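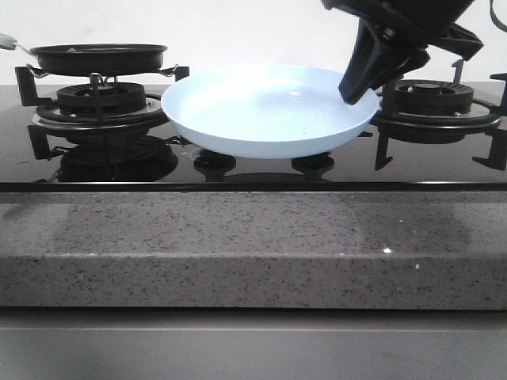
Photo: Aisyah Gunawan

Sullari changes its cleansing balm

The Sullari cleansing balm has been reformulated and the new version goes on sale in October. The name and the label colour stay the same. The jar goes up from 50 to 60 ml, and the price per jar does not change.

The main difference is in the wax. The old balm used beeswax, which gave a firm set but tended to turn grainy if it was left on a warm windowsill and then cooled slowly. The grains were harmless. They came from the shea butter, parts of which harden at different speeds, and they melted on the skin. They still made up most of the complaints we received. The new balm uses a blend of rice bran and sunflower wax, with less shea and more oat oil. It is also suitable for people who avoid beeswax.

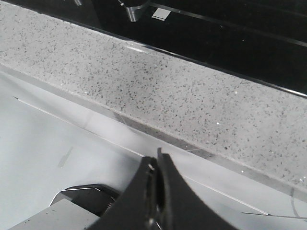

Countertop, October

Faizal Chin ran the storage trial. Jars from 10 batches were moved between a cold shelf and a warm cupboard, then opened and checked for grains, weeping oil and changes in smell. Of 108 jars, two showed a slight bloom on the surface and none had grains you could feel between the fingers. The bloom wipes off. Both jars came from the first batch, which was poured too hot — the filling temperature has since been lowered.

The balm contains no water, so it carries no preservative, only vitamin E to slow the oils going stale. Wet fingers will bring water into the jar. Use a dry spoon or spatula, and put the lid back on before you rinse your face. Once opened, a jar should be used within 10 months.

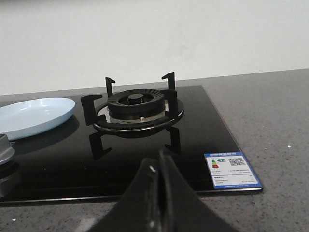

Nabila Hamdy wrote to ask whether the new wax would be harder to rinse off, having found that other beeswax-free balms left a film on her cheeks and needed a second wash. She also asked if the lavender had gone up.

It should rinse a little more easily. The emulsifier, the part that lets oil lift away in water, is up by a small amount to suit the oat oil. Work the balm in for a minute before adding any water, then use a warm damp cloth. The lavender oil is at the same level as before. An unscented version is being tested by Thiện Ngô and has no release date yet.

Stock of the old balm will be sold until it runs out. Refills for the old jar will fit the new one, with a small gap at the top.

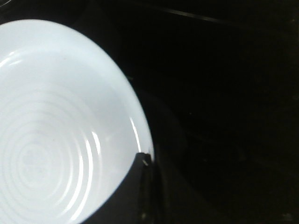
White ceramic bowl, ridged inside

Questions about ingredients or allergies should go to Maureen Mottram at the usual address, with the batch number from the base of the jar.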